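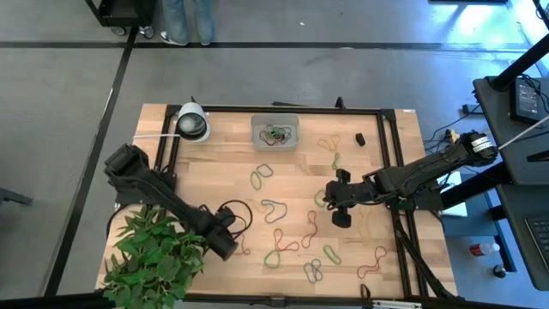

Section 5. Sorting and storing rubber bands

The Mastus bench kit is sold with a promise that you will never lose a band again. You will. What follows is the routine that loses the fewest.

Before you start

Clear a patch of table and put the bin within reach. A lamp helps with dark bands, which all look alike in poor light. The kit brochure says a bag of 500 bands can be sorted in 21 minutes. Jytte Briem tried it twice and got nowhere near that, so leave yourself the afternoon.

Sorting

1. Take a small handful from the bin. Do not tip the whole bin out, whatever the card in the lid tells you.

2. Spread the bands on the wood so that each one lies on its own. If two are linked, free them now.

3. Pull each band gently to twice its resting length and look for cracks. Throw out any that feel sticky or have gone pale at a fold.

4. Untwist bands that have doubled into loops. A twisted band looks like a smaller size and will end up in the wrong pile.

5. Group by width first, then by length. Color is a poor guide - two makers can use the same green for different sizes.

6. Return the sorted bands to storage before taking another handful.

CAUTION: Keep your face back when stretching an old band. Eye protection is cheap.

NOTE: Some people dust bands with talc to stop them sticking. We have seen no difference that we would swear to, and it makes a mess of the table.

Storage

7. Keep bands in a lidded box, away from sun and heaters. An open bin is fine for the ones you use every day.

8. Write the date on the box. Bands bought in November and forgotten may still be good, but check a few before you trust the rest.

The Poro divider insert is optional. It fits the bin, more or less, and the narrow slots are too tight for most fingers. Small jars do the same job.

Go on to Section 6 for bundling.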